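The utensil caddy, again
October 6, 2022

I have owned the same utensil caddy since my first apartment. It is beige plastic, the side panel has slots in a basket-weave pattern, and I have never once met a person who admired it. It came with me through 2 moves and it has sat next to the stove in every kitchen I have had. Last week I took it off the counter for the first time in a long while and went through it.

What started this was the drawer. The one left of the sink stopped closing, and when I pulled it all the way out I found a garlic press wedged behind the runner along with a takeout menu and a candle from somebody's birthday. Fixing the drawer took a minute. Emptying it took the evening, and by then I figured I might as well do the caddy too.

My method is not much of a method. I put everything on the bed in the spare room, washed what needed washing, and brought things back to the kitchen only when I wanted them for cooking. After nine days I looked at what was still on the bed. Most of it was duplicates. I had several can openers of different ages and kept the newest. The melon baller went. So did a plastic ladle with a melted lip that I had been working around for years, and a fish slice, although I do not cook fish at home and can't say how I got one.

Amrit Marchand, who lives downstairs, took the potato ricer and a box of cookie cutters. The rest went to the thrift store on the corner. I got no money for it and didn't ask.

The caddy itself was dirtier than I expected. Crumbs and a gray sort of fluff get into the bottom and the slots hold on to grease. I soaked it in the bathtub with dish soap and went at the slots with an old toothbrush. If yours has the same kind of weave, use hot water and give it a full hour before you start scrubbing. I gave it ten minutes the first time and had to run the bath again.

Then I carried it to the round table to fill it back up. I like that table for this kind of job. You can move around it, and the striped cloth can go straight in the wash afterward. 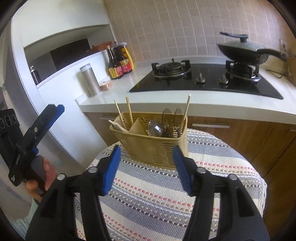 The caddy on the table, with the wooden spatula in the left corner and a spoon in the middle.

I keep the spatula at the left corner where I can grab it without looking. The steel spoon gets the middle compartment. It's the one I use for serving and for tasting, and it used to get lost under the whisk. The thin wooden sticks stay too. I go through them slowly, but they weigh nothing and they stand up fine along the edges.

The left compartment has a divider in it now. It keeps the taller things from sliding around, and when it gets stained I can throw it out and cut another one. I thought about buying a proper replacement for the whole caddy and looked at a few online. Ceramic crocks mostly, and most of them were one big open space, so everything ends up leaning on everything else. I prefer compartments.

My friend Trevor Bouchard thinks I should hang it all on a rail on the wall. He did that in his kitchen and it looks good. My wall has tile up to shoulder height and I rent, so I am not drilling into it. There is also the grease to think about. Anything hanging over a stove needs washing whether you used it or not, and I have enough to wash.

A few things I still haven't settled:

The whisk. It's too wide for any of the compartments and it pushes the other tools apart. For now it lives in the drawer, which closes again.

The knives. They're on a magnetic strip stuck to the side of the fridge. The adhesive is starting to let go at one end and I need to do something about that before it drops.

The tongs. They don't stay shut unless I put a rubber band around them, and then I can't find the rubber band. I may just get new ones.

The tablecloth came out of the wash with its stripes as they were - I was a little worried about the pink bits, but they held. I dried it flat over the shower rail and didn't iron it.

Next is the cupboard over the fridge. I haven't opened it since December, and I know there's a fondue set in there because I can hear the forks when the door slams. If anyone reading this wants a fondue set, send me a message before I get up there with the step stool.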